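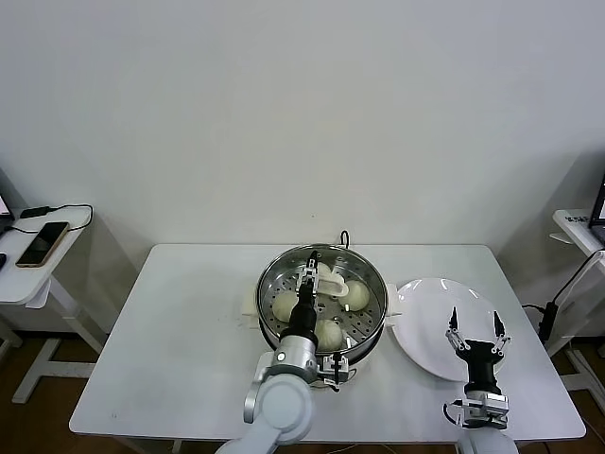
Chapter 9
Steaming and Serving

Steamed buns are cooked on a tray with small holes, which let the steam rise from below. This chapter covers the steps from filling the pot to plating the food. Students will learn to space buns on the tray, to lift them with a utensil – never with bare fingers – and to set them on a wide plate.

Before starting, review the safety rules on page 117. Work in groups of 2 at each table.

Key terms: steamer, tray, rim, plating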